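Facilities and Equipment Support, Hulme Building
Ticket 2294
Status: Awaiting part
Opened: 29/12/2018
Assigned to: Kaede Matsuda

Reported problem: Desktop tower in the records office shuts off without warning, usually within 17 minutes of startup. The user reports no error message. Asset tag 1941.

Work performed: The wall outlet and power cord were tested and found to be in order. The tower was moved to the repair bench, disconnected, laid on its side and opened.

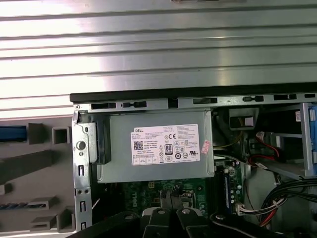
The Dell power supply was left in place pending approval. Its specification label is to be checked against the parts list before any order is submitted to Sinard. Memory was reseated with no change in the fault. A second shutdown occurred during the bench test.

Action required: Replacement of the power supply is recommended. The department must confirm the charge code. Files on the local drive have been copied to the Ovau share, and the user has been issued a loan computer until the repair is closed.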